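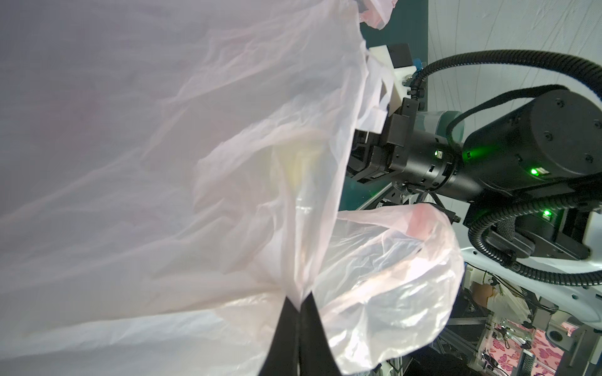
10/18/18

Glaze trials for the Skudisport baths job, continued. Page follows on from the green slip tests, which are in the other book.

Kiln opened at first light, pyrometer reading low enough to lift the lid without gloves. Cones on the middle shelf went over as they should. Bottom shelf cones are stiff again, tip barely past the two o'clock position. Same as the last firing. The bottom of this kiln is cold and I'm going to stop pretending a longer soak will cure it. Anything that matters goes on the middle shelf or higher from now on.

Results by recipe:

Base 477, as written. Good melt, clear, slightly yellow over the white slip. Crazing on every tile on the Zimel body, fine net, visible once ink was rubbed in. Nothing on the buff body.

477 with extra silica. Crazing wider spaced. One tile clean at first look, but it pinged on the bench after lunch and there is now a line across the corner. Count it as crazed.

477 with part of the soda frit swapped for the Peritz borate frit. Best of the lot. No lines under ink. Surface a bit tighter and shinier than the old tiles, which have gone soft with a century of mops. Colour is closer than I hoped, the yellow has dropped back. Ran slightly on the vertical test, thick roll at the bottom edge but it didn't reach the shelf.

477 with talc. Dull, a bit like candle wax. Not for this job. Somebody might like it on a bowl.

Copper additions. All too blue in the borate version. The original is a bottle green with brown where it thins over the moulding. Boron is pushing the copper towards turquoise, as the books say it will. Small amount of red iron oxide brings it back. The tile with the heaviest iron dose is too far the other way and looks like pond water. The right amount is between the two middle tiles, so the next run should split that gap and leave the ends alone.

Held the split tiles against the original fragment at the north window, then under the tubes. They match under one and not the other. The baths are lit from the roof so the window wins, but the client will look at the samples in an office. Put a note in with the samples asking them to take them outside.

Quantity. The Hawthorne survey gives 3,000 tiles for the slipper bath corridor including breakages. I had been working from the earlier drawing, which left out the return wall by the stairs. At our present rate of pressing that takes us well into February before glazing, and that assumes the drying goes better than it has done.

Drying. Still losing too many to warping. The ones on the wooden boards curl at the corners nearest the door. The ones sandwiched between plasterboard offcuts and turned daily are flat. It is slow, and we are short of plasterboard, but I can't argue with the straight edge. Cut more offcuts, tape the edges so the plaster doesn't crumble into the clay. Plaster in the clay will spit out later and we've had enough of that.

Trial of pressing at lower water content: the press will take it, the mould detail comes out crisper on the egg-and-dart, but the back ridges tear when the tile is lifted. Tried a dusting of talc in the mould. Helps. Tried a wipe of paraffin. Helps more, but leaves a patch where the slip won't take. Talc then.
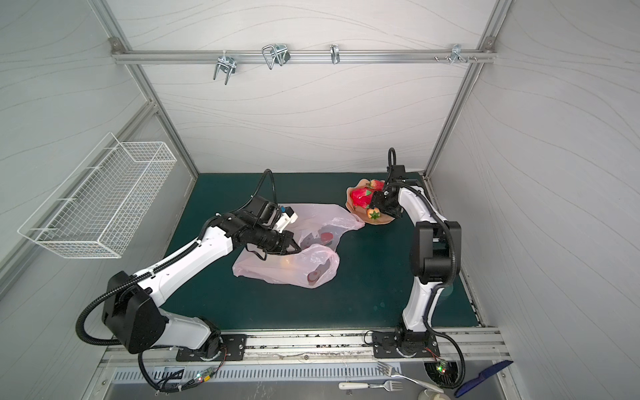

Back rail with hooks, wire basket on the left wall.

Shrinkage. Measured the Zimel body again, wet to fired, along the long side and across. The two directions don't agree. Long side shrinks less, which must be from the way the slab goes through the roller before pressing. If every slab goes in the mould the same way round it makes no odds, the mould can be cut to suit. If they go in any old how, the corridor wall will show it in the joints. Pencil arrow on each slab as it leaves the roller. Tell whoever is on the roller that the arrow has to be there before the slab is cut.

Slip. The white slip sieved through the fine mesh is flaking at the edges on the bone dry tiles. Fine on leather hard. We knew this and let a batch dry out over the weekend anyway. Scraped those back into the reclaim.

Reclaim bin now has white slip in it, so keep it off the buff.

Test tile numbering. I have reached 102 and the oxide pencil is fading on anything fired at the top of the kiln. Scratch the number in as well, on the back, before it stiffens. Tile 7 has lost its number altogether and I only know it by the thumb mark. The key is in the back of this book, and a copy is pinned above the scales.

Scales. Drifting when the compressor runs. Weighed the same pot of cobalt with it on and with it off and got different answers. It makes little difference to the feldspar but a lot to the colour. Weigh oxides with the compressor off.

Lead question. The office asked again whether the originals are lead glazed. The fragment I sent for analysis hasn't come back. From the softness and the way it took the brown, I would say yes. Treat all the old tile dust as if it is: wet cutting only, no dry sweeping in the fragment area, hands washed before the kettle. The new glaze has no lead in it and the paperwork can say so.

Next firing:
Borate version of 477, copper held, iron in small steps between the two middle tiles
Repeat of the clean borate tile, Zimel body, thick and thin
Moulded pieces with the egg-and-dart, to see the break over the edges
Nothing on the bottom shelf except cones

Order more frit from Peritz. Ask about the bag size, the last one split.

Freezer and boiling water test on the clean borate tiles tomorrow, repeated until they fail or I run out of patience. Tiles are wrapped and on the shelf by the sink.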